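Jan 20, 2021

**Bruswood releases Parnlow tire pressure and temperature module for light commercial vehicles**

Bruswood today released Parnlow, a wheel-mounted module that measures tire pressure and temperature on vans, cutaway chassis and light trucks. The module replaces the valve-stem sensor fitted at the factory and reports to a receiver mounted under the dash.

Parnlow is built around a pressure element bonded to the inner liner of the tire. Placing the element on the liner lets the module register tread-side temperature, a value that stem-mounted units read only indirectly through the air in the cavity. Pressure and temperature are sampled together and sent in a single message. The sampling interval shortens when the wheel is turning and lengthens when the vehicle is parked.

The receiver accepts up to six wheel modules, which covers dual rear axles without a repeater. It connects to the vehicle network through the diagnostic port or by a hardwired harness. Alert thresholds are set for each axle and stored in the receiver, so they are retained if the battery is disconnected. 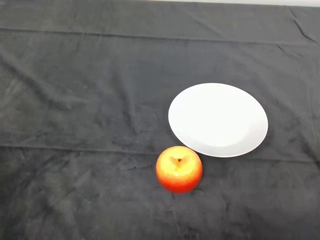
*A red-and-yellow apple and a white plate on dark grey cloth.*

The sealed housing is rated to a working pressure of 730 kPa. Each module carries its own identifier, and a replacement is paired by holding the handheld tool against the sidewall until the receiver confirms the new position. After a tire rotation, positions can be reassigned from the receiver menu without removing a wheel.

Bruswood completed cold-weather trials of the module in December. Test vehicles were parked outdoors overnight and driven on gravel and paved roads the next day. Radio settings were revised during the trials to improve reception from the inner wheel of a dual pair, and the revised settings are included in all production units.

Parnlow works with the Tanabe fleet gateway. Operators already using Tanabe will see wheel data beside existing engine and brake readings once the gateway software is updated. The receiver can also be used alone, with warnings shown on its own display.

**Availability**

Parnlow is available to order now through Bruswood distributors in Canada. The first production run is 1090 receiver kits. Wheel modules are also sold separately in cartons of 100 for workshops and fleet depots. Installation sheets and harness drawings are supplied with each kit.

**About Bruswood**

Bruswood designs and manufactures sensors and receivers for commercial vehicles. Its products include wheel, brake and load sensing equipment for new and in-service fleets.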